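Ticket Prilto n° 4-69 — Les comptes rendus exportés partent sans leurs pièces jointes
Ouvert par : Máté Gulyás
Priorité : normale (mais bon, ça m'agace)
Statut : résolu, en observation

Vendredi 18 novembre 2022

Bonjour l'équipe,

Je rouvre le sujet dont j'avais parlé en août et que j'avais laissé tomber faute de temps. Quand j'exporte un compte rendu depuis Prilto vers Lodix, le texte arrive très bien, les titres aussi, et les pièces jointes disparaissent. Pas toutes ! Sinon ce serait trop simple. Sur mon dernier envoi j'avais 30 fichiers joints, il en est arrivé 7 de l'autre côté, et aucun message d'erreur nulle part. Le journal d'export dit « terminé » avec sa petite coche verte, très content de lui.

Ma configuration, pour vous éviter de me la demander : le client de bureau, à jour, sur le poste du bureau Illés (le vieux, celui près de la fenêtre), connexion filaire, compte éditeur. J'ai essayé aussi depuis le portable, même résultat.

Ce que j'ai déjà fait ce matin :
— vidé le cache local, redémarré, relancé l'export. Pareil.
— vérifié l'espace disponible côté Lodix, il y en a largement.
— décoché puis recoché « inclure les pièces jointes » (oui, je sais, mais on ne sait jamais).
— recréé le modèle d'export à partir de zéro. Pareil aussi, et j'y ai perdu ma mise en page au passage.

Pour avoir quelque chose de plus léger à tester, j'ai fait un compte rendu minuscule avec deux paragraphes de texte bidon et une seule photo dedans. 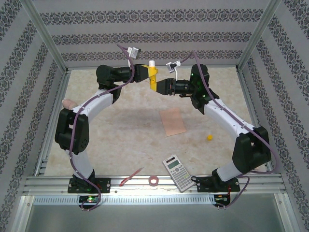
Deux bras blanc et noir, pinces rapprochées, petit cylindre blanc tenu debout.

Et là, surprise, elle passe ! Trois essais, trois fois elle arrive dans Lodix, bien à sa place entre les deux paragraphes. Je me suis dit que c'était une question de poids, alors j'ai joint à la place un gros PDF de Tukwood (leur catalogue complet, une horreur à ouvrir), et il est passé aussi. Donc ce n'est pas le poids.

Mise à jour, fin de matinée

J'ai comparé la liste des fichiers arrivés et celle des fichiers perdus, à l'ancienne, en deux colonnes sur une feuille. Les perdus ont tous un accent ou une apostrophe dans leur nom : « relevé d'août », « état général », « plan de l'entrée »... Les autres ont des noms tout bêtes. J'ai renommé ma photo de test en ajoutant un « é » au milieu, j'ai relancé, et hop, disparue. J'ai enlevé le « é », la revoilà. J'étais ravi, j'ai fait l'aller-retour plusieurs fois juste pour le plaisir.

Mise à jour, après le déjeuner

Merci pour la réponse rapide au téléphone ! Je note ici ce qu'on s'est dit, pour les collègues qui tomberaient sur le ticket. Dans les réglages d'export avancés, il y a une ligne « encodage des noms de fichiers » qui était chez moi sur « hérité ». Il faut la mettre sur UTF-8, enregistrer, puis fermer complètement le client (la croix ne suffit pas, il reste dans la barre des tâches, il faut le quitter par le clic droit). À la réouverture, j'ai relancé l'export du gros compte rendu et les 30 fichiers sont arrivés, accents compris.

Deux petites choses restent ouvertes de mon côté. D'abord, le réglage est enregistré par poste et pas par compte, il faut donc le refaire sur le portable, et sans doute chez tous ceux du bureau qui exportent. Ensuite, j'aimerais vraiment que le journal arrête d'afficher « terminé » quand il manque des fichiers — une simple ligne avec le nom de ceux qui sont restés en route m'aurait fait gagner la matinée. Je peux ouvrir une demande séparée si vous préférez, dites-moi.

Je laisse le ticket en observation jusqu'à mon prochain gros export. Si tout arrive, vous pourrez fermer.

Máté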